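Hinton Household Services
Tenant Guidance: Storing Children's Toys

Updated April 7, 2026

Residents of Hinton and Vida buildings are asked to keep shared play areas and family rooms clear at the end of each day. The following guidance applies to small toys, bath toys and loose game pieces.

Choosing a box

An open box without a lid is suitable for toys in daily use. Young children can see what is inside and can return items without help. A plain cardboard box is acceptable in a dry room. It should be replaced when the corners soften or the base begins to sag. Boxes with a light interior make small pieces easier to find.

Do not fill a box above the rim. Where a box is kept on a shelf, the shelf should be no higher than the child's shoulder. Heavy toys belong at floor level.

Bath toys

Rubber and soft plastic toys must be fully dry before they are placed in cardboard. Squeeze out any water, rinse in warm water with a little dish soap, and stand the toy on a towel overnight with any hole facing down. A toy that gives off a musty smell after washing should be discarded. Bath toys should be checked every January and again before the summer break.

Sorting

Sorting is best done at a table. Set the box at the back of the table and work from the front, one toy at a time. Broken items go directly to the trash. Items missing a part may be held for 8 days while the part is looked for. 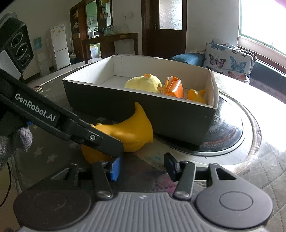

Once the table has been cleared, wipe it with a damp cloth and shake out any rug beneath it. Small pieces collect along the edge of a rug and are easily drawn into a vacuum cleaner. Check the floor by hand before vacuuming.

Labels

Write the contents on the short side of the box in large letters. For children who do not yet read, a simple drawing may be used. Labels should be renewed when the contents change.

Disposal and donation

Clean toys in good condition may be left at the Derik entrance, Room 478, in a closed bag. Stuffed toys are not accepted. Flattened cardboard goes in the paper bin.

See also: Care of Rugs and Mats; Table Surfaces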